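Unbleached canvas in soft goods: fabric, lining, fittings
Speaker notes, Rumwood workshop session, November
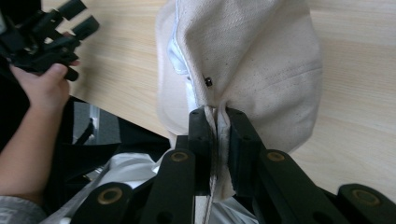

Flecked cream canvas with white lining, folded on a bench top. Black rivet or button near the middle.

Slide 1. Leave it up while people sit down. Start with the flecks. They are dark, small and spread across the cloth. In the Grundside stock these are bits of seed husk left in the yarn, and we do not reject for them. Buyers ask about this every time.

Point out the lining where the cloth folds back. It is brighter and smoother than the outer. Against a white lining the cream looks darker than it does on the roll, so colour should be approved with both layers together.

Slide 2. Seams. Two layers of canvas pressed together make a stiff pleat. Add a seam allowance and the stack gets thick quickly - this is where domestic machines skip stitches. Use a longer stitch and a heavier needle. Trim the lining allowance first, then the canvas.

Slide 3. Fittings. Dark hardware on pale cloth shows every error in placement. Mark from the seam, never from the cut edge. Punch after lining, or the holes will not line up. Pass round the Mabuza samples here (6 in the box, please get them all back).

Slide 4. Cords and straps. Thin cord should be caught in the seam and back-stitched. Knots alone pull through.

Slide 5. Returns from the Clarura run. 1,238 pieces sent out, 162 returned. Most were loose cord ends, then fittings set off line. Flecks hardly appear in the list. Do not read out the table.

Slide 6. Folding and storage. Canvas keeps a hard crease if it is stacked under weight. Fold it loosely, lining inwards, and keep fittings off the fold line.

Questions. If asked about washing: cold, and expect shrinkage. Cloth and lining shrink at different rates - refer them to the handout.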